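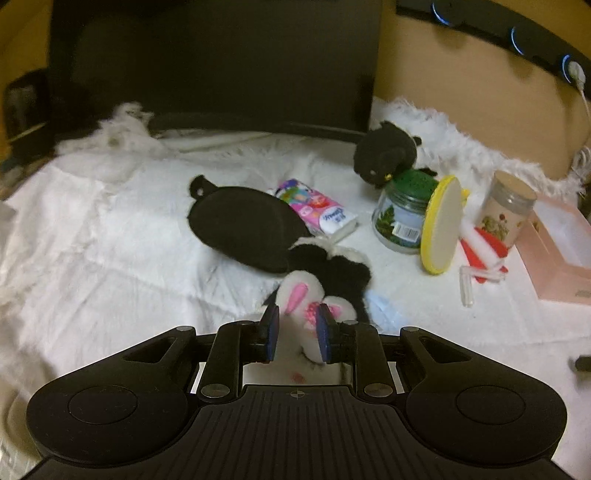 Grurnstead Make & Mend Club – Household Tips

Jars, lids and sticky labels

I have been saving jars since I moved into my first flat and I've got fairly strong opinions about them by now, so when Mieke Claeys asked if I'd write up the things I rattled on about at the August meeting, I said yes before she'd finished the sentence. They're in no particular order. Skip to the bit you need!

Getting labels off

Try peeling first, before any water goes near it. Some labels come away in one go if you fill the jar with hot water from the tap (warm the glass up gently first or you may crack it), leave it five minutes and then pick at a corner with your thumbnail. The paper ones that go to mush are a different matter. For those I use a washing-up bowl of hot water with a good heaped tablespoon of washing soda, and I leave them in overnight. Gloves on, please, washing soda is horrid on the hands.

If there's still a tacky patch, mix bicarbonate of soda and cooking oil into a paste, smear it on, go away and have a cup of tea, then rub with an old flannel. Any oil will do. I used walnut once when it had gone rancid and the kitchen smelt very odd until teatime. Wash the jar afterwards in plenty of washing-up liquid or it'll be greasy for ever.

Smelly lids

Pickle lids are the worst, then curry paste. The smell sits in the soft ring on the inside and no amount of scrubbing shifts it. I put mine on the windowsill, inside up, for a few sunny days, and that does more than the dishwasher ever has. In winter I shut them in a tub with a couple of spoonfuls of bicarb and forget about them. If a lid still smells of gherkins after all that, use the jar for screws. Please don't put your strawberry jam in it – I have done this and we all had to be very polite about the jam.

Stuck lids

A thick rubber band round the edge of the lid, and turn. If that fails, slip the tip of a teaspoon under the rim and lever very gently until you hear the pop. Agnes Tangen taps hers all the way round on the worktop and swears by it, but I've never had any luck that way and I've got a dent in the worktop.

Sizes worth keeping

You can't keep them all (I've tried). My shelf has three sorts now. Little 100 ml ones are lovely for spices, mustard seed and buttons. The 490 ml ones are my favourites, wide enough to get a spoon in properly and nearly a perfect fit for a small bag of lentils. Anything bigger goes to flour, oats and pasta. I did have a run of tall thin ones for olives and I gave them all away, as you can't get your hand in to clean the bottom and the bottle brush only pushes the muck about.

Keep the lid on the jar when you put it away, just resting, not screwed down. Screwed down tight they go musty. Loose in a drawer, you'll never match them up again.

Which lids to throw out

Any rust on the inside, out it goes. The same for a lid where the white lining is scratched or the rim has been bent by a bottle opener. For dry things I'm not fussy, but for jam and chutney I buy new lids every time and they cost pennies.

Warming jars for jam

Wash in hot soapy water, rinse, don't dry them, and stand them on a tray in the oven at 140°C for fifteen minutes or so. Put the jam in hot and the jars hot. Hot jam in a cold jar is asking for trouble. I do 2 more than the recipe says I'll need, every time, and I've generally used one of them.

Labelling your own

Masking tape and a permanent marker. I know there are pretty labels to be had, but tape peels off clean and you can write the date on it as well as what's inside. Put it on the lid if your jars live in a drawer and on the side if they're on a shelf. My cornflour and icing sugar spent a whole year unlabelled next to each other and I made one truly dreadful gravy.

Oh, and if you've more jars than you can use, bring them along to the club, clean and with lids if you have them. The crate is under the coat pegs.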